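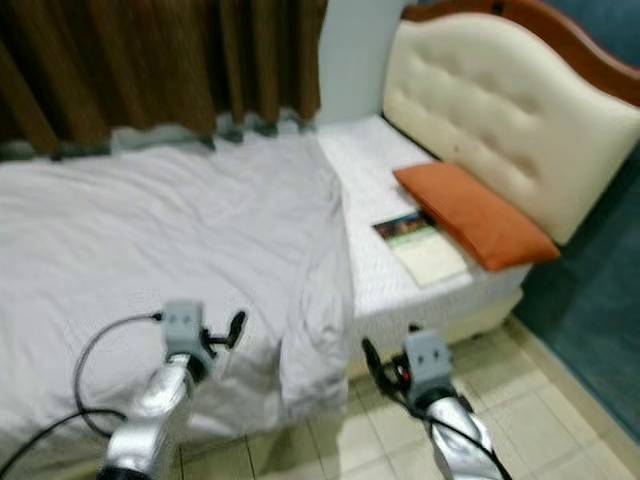

Speaker notes, March 2026
Talk: Learning to make a bed from teleoperated demonstrations

Slide 1. Title
Thank the organisers. Say the work is joint between us and the Bisht group, and that the code name on all the slides is Skasum. Slides go up on the workshop page afterwards.

Slide 2. The problem
Two arms, one bed, one sheet. The sheet has to end up covering the mattress to the corners. Rigid objects have a pose you can estimate. A sheet doesn't, and most of it is hidden under itself at any given time.
Mention that folding on a tabletop is well covered by other people. A mattress is bigger than the reach of the arms, so the base has to move partway through.

Slide 3. Data
300 demonstrations, all teleoperated, all in furnished bedrooms. Different beds, headboards, floor colours. We kept pillows and small items on the bed if they were already there.
Operators were told to work at their own pace. We threw out 3 recordings where the video and joint logs were out of sync, and re-recorded them, so the total stays at 300.

Slide 4. Method
Pause here, this is the main slide.
Baseline is Dollow, which predicts a short chunk of motion from the head view. Our change is a second output that marks where the sheet's edge is. The edge labels come from the moments when the operator closes a gripper, so no hand labelling.
If someone asks about wrist views: yes, we tried them, see the backup slide.

Slide 5. Results
Javo beds, our test set, none of them in training. 89 per cent of first grasps landed on the edge of the sheet. Be clear this is the grasp figure and not the whole task. Full coverage is lower and varies a lot by room. Point to the bar chart, don't read it out.

Slide 6. What goes wrong
Sheet and mattress the same colour. The edge output gets vague and the gripper pinches the mattress cover.
Sheet hanging down the side. The arm has to go low, near the floor, and the head view loses the fingertips.
Play the clip at normal speed. Skip it if we're past the fifteen minute mark.

Slide 7. Next
Fitted sheets. Around half the audience will ask about these, so say now that we haven't done them. Data collection starts in August.

Backup slide. Wrist views
Helped on low grasps, hurt everywhere else. We think there's too little data for the extra input.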